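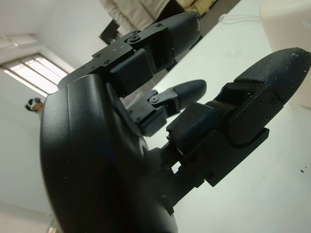 A White Work Surface for the Shared Room
Project report, second semester
Laiba Mirani, Crisanto Sebastian, Vojtěch Oravec
Supervisor: Emília Štefanec

1. Introduction

The shared room on our floor is used by four student groups. In November the old table tops were already in bad condition, and the groups complained about stains and about poor light for small work. Our task was to choose a new surface, to mount it and to follow how it behaves during one semester. The room was painted in a pale color the year before, and we were asked to keep to light colors.

2. Choice of surface

We compared two boards, one from Plasbridge and one from Murín. Both are white and both can be cut in our workshop. The board from Murín was cheaper, but it showed pencil marks which we could not remove with a damp cloth. For this reason we decided for Plasbridge. The finished top is 3,000 mm long and 800 mm deep. Our first plan had a depth of 700 mm, but two groups wanted more space behind their tools, so we changed the drawing before cutting.

3. Mounting

The old frame was kept. It was not straight - the left back leg was too short - and Vojtěch made a steel plate to put under it. We glued the edge strip by hand. At the right corner the strip opened after two weeks and we had to glue it again with clamps overnight. We recommend to use clamps from the beginning.

4. Dust and cleaning

Dust was a bigger question than we expected. On a white top the dark dust from sanding is visible at once, and the groups cleaned more often than before. On the other hand, pale dust is difficult to see on it, and it moves easily to dark things which stand on the table. We now wipe the top in the evening with a damp cloth and then with a dry one. Dry wiping alone only moved the dust to the next place.

5. Light

With the white top, Crisanto could turn off one of the two desk lamps in the morning. In the afternoon there was some glare near the window. A simple paper blind helped, but it should be replaced by a proper one.

6. Open points

The edge at the right corner must be checked again before summer. The cable hole is still without a cover; Laiba has the drawing for it.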